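Secondhand Textbook Use in Darnville
Ayane Koyama, October 2025

We asked 372 students how they got their books. Most bought used copies – usually from the Lorkano Street store – and kept them one term.

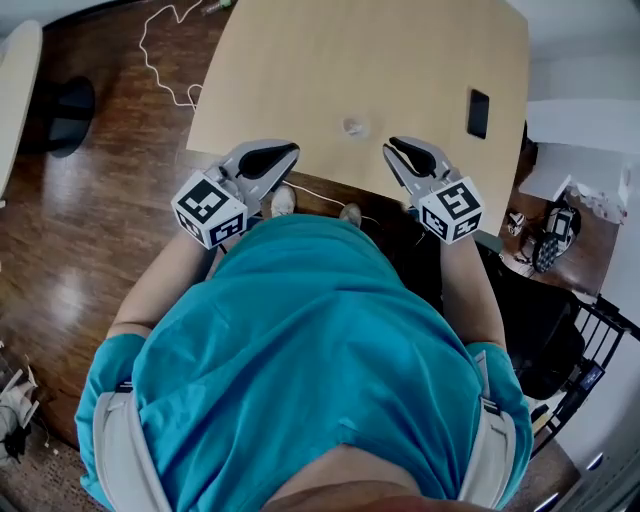
Prices at the Plitirville branch were higher by $7 a book. We did not check online sellers.

Comments (2)

okabe_r: Did you count rentals?

tmills: The Lorkano store closes early in June, so go before finals.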